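Section 4. Working at the Kit Return Table

Martti Valtonen
2026-02-06

This section is for tool crib staff at the Terkdale site. It covers the two-arm table where returned hand tools are put into clear bins before they go back on the shelves. Maintenance and calibration are in Section 7. The returns software, Grokosia, has its own guide, and only the screens you need at the table are mentioned here.

4.1 What changes for you

Before the table was set up, crib attendants received tools at the window, sorted them, packed the bins and typed the return into the log. The arms now do the packing. You still receive the tools, decide whether they are fit to go out again, and sign for the finished bin. The typing is gone except for corrections.

The attendant on shift is in charge of the table. A shift lead can ask for it to be started or stopped, but only the attendant presses Start. If you have not been signed off on this section, you may load and unload bins with the arms stopped. You may not run a job.

Window hours and shift lengths stay the same. Time that used to go to packing is assigned to inspection and to the repair shelf, and the split is posted by the crib door. Questions about job grades go to the site office, as they are outside this guide.

4.2 Before you start a job

1. Sign in at the terminal with your own badge. Do not work under the last person's sign-in. The bin record carries the name of whoever was signed in when the job closed.

2. Check that the table is clear between the arms. Take away rags, gloves, tags and pens.

3. Look over both arms. Cables should follow the arm without being pinched at a joint. If a cable has come loose, stop and go to Section 7.

4. Set a clear bin in the middle of the table with its long side running left to right. Leave open wood on every side of it. A bin pushed close to the rail will be refused when the job starts.

5. For a single-tool return, the tool should lie flat on the floor of the bin, as with the small claw hammer below. The handle must not rest up on the rim.
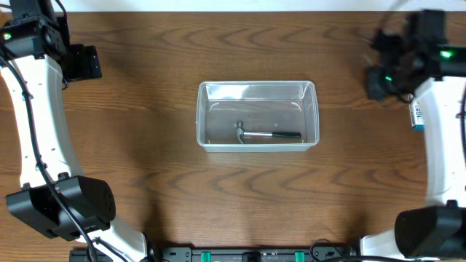 6. Choose the job type on the terminal. Single is for one tool. Mixed is for a bin that holds several tools or a tool together with a packaged item.

7. Step back behind the floor line and press Start.

CAUTION: Keep hands, sleeves and lanyards out of the space between the arms from the time you press Start until the terminal shows Job Closed. An arm that is standing still may be waiting for its next move. The green lights on the arms do not mean it is safe to reach in.

4.3 Checking a mixed bin

Mixed bins need more attention than single ones. The arms place items where there is room, and they do not judge whether a cutting edge is lying against something it could damage. That decision stays with the attendant.

1. Wait for Job Closed, then press Hold. The Hold key locks both arms until you release it.

2. Compare the bin with the return slip. Every item on the slip should be in the bin, and nothing else.

3. Look at how the tools lie. Some overlap is fine. Pliers with orange-red handles lying across a thin metal shaft, with a black-handled tool overlapping them, can be passed as long as nothing stands above the rim. Boxed items should lie flat, printed face up, so the stores clerk can read the label without lifting anything out.

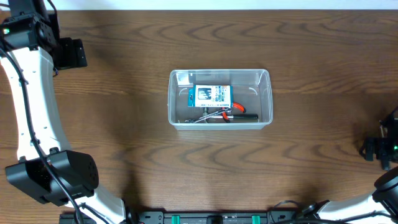
If you move something by hand, record it as a correction. Use code 2 for a tool you turned or shifted and leave the comment box blank unless something was damaged. Corrections are not counted against anyone. They go to Manninen, the firm that maintains the job files, and a placement that keeps being corrected gets changed in the next update.

4. Check each tool for wear while it is in front of you. Pull any tool with a cracked grip, a chipped jaw or a bent shaft, tag it, and put it on the repair shelf. The table does not inspect tools.

5. Press Accept. The terminal prints the bin label.

NOTE: Labels from the Terkdale table start with 577. Labels with any other prefix come from the Brelulham store and should be set aside for the transfer cart.

4.4 If a box slides or sits at an angle

A boxed item may end up slightly turned, with one edge over the area where the tools lie. This is accepted if the box is closed and no tool is resting its weight on it. You do not need to straighten it.

Reject the bin if any of these apply:

— the box is open or crushed
— a tool point is pressing into the printed face
— an item is leaning on the wall of the bin and sticks up past the rim

To reject, press Hold, then Reject, and repack the bin by hand. Hand packing is still a normal part of the job. Attendants should do at least one bin by hand each shift so that the crib can keep running when the table is down.
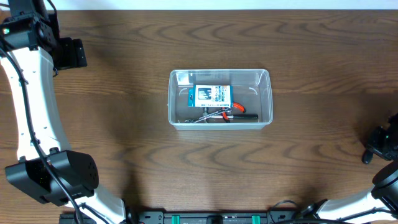 4.5 Stopping and handing over

1. Let the current job finish. Use the red stop button only if someone is at risk or an item has fallen outside the bin.

2. Press Hold and remove the bin.

3. Write any open problems in the handover book — the paper one, at the window. Include the bin label and the correction code.

4. Tell the incoming attendant in person if the table is on hold. Do not leave it to the screen.

5. Sign out.

After a red stop, the table cannot be restarted by the attendant alone. Call the shift lead or dial 3423. Two people must look over the table before the stop is released, and both names go in the book.

Refresher training for this section is held in May. Attendants who move to the crib after that are trained on shift by someone already signed off.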